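NOTA DE PRENSA

Fallilon detiene sus brazos de clasificación en Banine por un fallo en la apertura de la pinza

Banine, agosto. Fallilon comunica que ha parado de forma preventiva los brazos de manipulación de su centro de Banine. Motivo: un fallo intermitente en la orden de apertura de la pinza. Sin heridos. Sin daños en las instalaciones. La parada se mantiene hasta nuevo aviso.

El fallo, registrado internamente como incidencia 1609, apareció en las pruebas de recogida de objetos domésticos sobre mesa. El controlador daba por abierta la pinza cuando los dedos seguían cerrados sobre la pieza. En 7 ocasiones el brazo inició la retirada con el objeto todavía sujeto. En una de ellas superó el límite de fuerza y saltó la parada de emergencia, que respondió como debía.

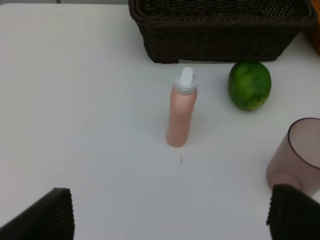 La revisión se centra ahora en el sensor de posición de los dedos y en el programa que lee su señal. Los técnicos de Szulc, proveedor del módulo de control, trabajan en Banine desde la primera comunicación. Se repite el ensayo a velocidad reducida y con la zona despejada de personal. El juego de objetos es el habitual, de formas y tamaños distintos: un bote rosa con tapón blanco, una lima, un vaso translúcido volcado. Las piezas cilíndricas son las que mas problemas han dado, aunque todavía no hay conclusión firme y Fallilon no va a adelantar ninguna.

Medidas ya en vigor: velocidad limitada al 40 % en todos los ensayos, doble confirmación de apertura antes de cada retirada, acceso cerrado a la celda con el brazo en tensión. El registro completo de señales se conserva y está a disposición de quien deba examinarlo.

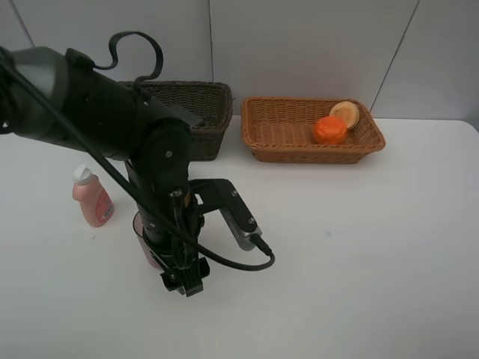

Queda por comprobar el cableado de la muñeca. Szulc no descarta una pérdida momentánea de señal en determinadas posturas del brazo, y para confirmarlo hará falta desmontar 2 unidades y ensayarlas en banco. Ese trabajo empieza de inmediato.

Los clientes con equipos Javeo de la misma serie deben suspender el uso automático y pasar a modo manual. No intentar liberar piezas con la mano. Cortar antes la alimentación y esperar a la parada completa del brazo. El servicio técnico contactará con cada instalacion para acordar la revisión, sin coste.

Fallilon publicará una nueva nota cuando terminen los ensayos en banco. Hasta entonces no habrá fecha de reanudación.

Contacto para medios: departamento de comunicación de Fallilon, centro de Banine.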